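The Big Table, Before and After Lunch
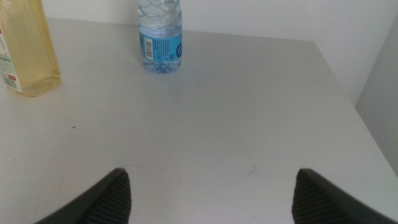
Usthorpe Community Kitchen has owned one good table since February. It has a matte, pale gray top that goes with everything and forgives nothing, and a long wipe with a damp cloth will still leave you a smudge near the middle and one dark speck over on the left, which I have personally scrubbed at and now consider a resident. The bottle of yellow stuff at the back left has been there long enough to get its mail delivered. Everything else lives on the shelves until somebody is ready to cook, a rule that lasts until somebody is ready to cook.

I meant to have a full set up by now. The rest of the captions are written and sitting below, and the photos will join them when Mahlet Mamo finds the cable. She has three cables. None of them is the cable.

2. The old table
Bought at the Ketier school sale for 60 dollars, including one leg that was a different height from its friends. We served soup on it for two winters. The soup leaned.

3. Getting the new one through the door
The top is 152 centimeters long. The hallway has a bend in it. Cecilia Sowah measured both the week before and told us it would go in on its side, and we spent most of a morning trying every other way first.

4. The chopping session
Onions, for 100 portions of stew. Goggles were offered. Pride was a factor. By the second sack people were wearing the goggles and pretending they had always planned to.

5. Dough day
Flour doesn't show up on a pale surface until you lean on it in a black sweater. Several people leaned on it in black sweaters. The flatbreads were very good, and the recipe is on the Surken page along with the one for the lentils, which needs more salt than it says.

6. Plates out, 12:15
Everybody is facing the camera except the people who were already eating. I count that as a review.

7. The stew pot
Borrowed from the Štefanec bakery, who would like it back. It's clean, it's by the side door, and whoever has a car with a proper trunk should please speak up.

8. Wiping down
One wet cloth, one dry cloth, in that order. There was a brief experiment with the other order. The spray goes on the cloth and not on the table, and please don't use the green scouring pads, however strongly you feel about the speck.

9. The jar by the door
It came to 640 dollars by the end of the season, plus a button and a bus token. That pays for the table and leaves enough for a second set of knives. The button is still in the jar if it's yours.

More pictures when they turn up. If you took any on your own phone, send them to Mahlet, and please not all as separate messages this time.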